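23 juin 2023

J'ai pensé toute la journée à l'étagère jaune. Ehsan préfère les pots blancs bien en ligne sur la planche rose, moi je les voulais plus libres - mais il a l'œil, je dois le dire.
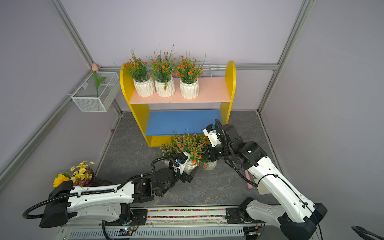
Le soir, j'ai écrit à Colm pour lui raconter. Il trouve que les fleurs artificielles sont tristes. Je ne suis pas d'accord : les petites fleurs orange me donnent de la bonne humeur, et la tulipe rose dans son panier aussi.
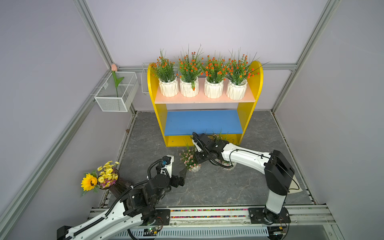

Est-ce que je vais acheter encore une plante ? Pas avant octobre, j'ai déjà dépensé plus de 231 euros pour les fleurs et les pots.

Demain je dois me lever tôt.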